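Ground That Forgot to Thaw: Permafrost Explained

Dig a hole in your garden in August and you will find soil, worms and possibly a spoon that went missing. Dig a hole in the far north in August and you may get as far as your knees before the spade goes clang. You haven't hit treasure. You have hit permafrost, and it is going to win.

What is it?

Permafrost is ground that has stayed frozen for at least two years in a row. That's the whole rule. It can be soil, sand, gravel or solid rock, and it doesn't even need much ice in it, as long as it stays at or below 0°C. Most of it has been frozen for a great deal longer than two years. Some of it was already frozen when there were mammoths walking about on top.

The name makes it sound permanent. Whoever chose it was feeling confident.

On top of the permafrost is a thinner layer which melts every summer and freezes again every winter. Scientists call this the active layer, although all it does is go soggy and then stop being soggy. Plants grow in it, mosquitoes are extremely fond of it, and anyone crossing it needs good boots.

The village of Ledine

Ledine has a shop, a school and a road that used to be flat. The road runs beside the River Laur, and it now goes up and down like a dropped ribbon. Buses take it slowly. Children at the back of the bus would like them to take it faster.

The road is built on permafrost, and the permafrost has lumps of pure ice hidden inside it. When a lump of ice melts, the water drains away and leaves a gap, and the ground above sinks into the gap. If the ground sank by the same amount everywhere you might never notice. It doesn't, so one end of a house goes down while the other end stays where it was, and marbles start rolling across the floor by themselves.

Kibet Temba has been measuring the ground near Ledine for eight years. His main tool is a long metal rod, which he pushes into the soil until it won't go any further. Then he reads off the depth and writes it down. He does this at 50 spots every summer, and he says people are often disappointed when they ask to see the equipment.
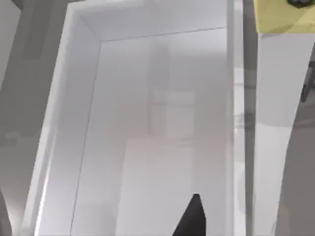
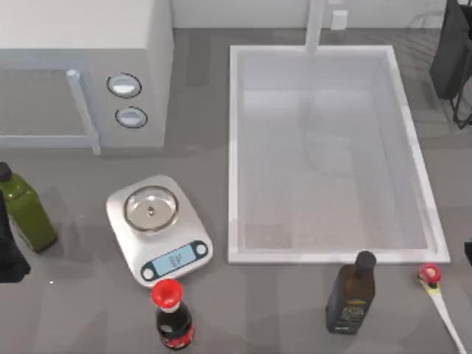 Three things that happen when permafrost thaws

The first is sinking, which you know about already. Trees suffer from it as well. Their roots are shallow, because you can't push a root into something as hard as concrete, and when the soil slumps they lean over in all directions. A wood like this is called a drunken forest. That is the proper term and you may use it in homework.

The second is new lakes. Meltwater collects in the hollows, and water soaks up warmth from the sun, so it thaws the ground underneath and the hollow gets bigger. Other lakes do the opposite. If the frozen ground beneath one thaws right through, the water can drain out of the bottom. Arkeck, up the valley from Ledine, is still marked on the map as a lake. These days it is a muddy field with a jetty.

The third is gas. Permafrost is full of dead plants that never got round to rotting, in the same way that peas don't rot in a freezer. Once they thaw, tiny living things called microbes start eating them, and as they eat they give off carbon dioxide and methane. Both of these gases trap heat in the air. A warmer world thaws more ground, more ground feeds more microbes, and the microbes do not stop to think about it.

So can we freeze it again?

In small patches, people do try to keep it cold. Many buildings in the far north stand on legs, so that winter air can blow underneath and the warmth of the kitchen doesn't leak into the soil. Some have special pipes stuck in the ground beside them which carry heat up and out during the winter. The new school at Firach has both, and a very good space underneath for losing footballs.

You can't put a whole country on legs, though. Frozen ground covers huge areas of Siberia, Alaska and Canada, and there is plenty high up in mountains too. The way to keep most of it frozen is to stop the air above it getting so warm, which means burning less coal, oil and gas.

Meanwhile Kibet Temba will be out again next summer with his rod. Over in Ledine they are mending the road, starting at the end they mended last time.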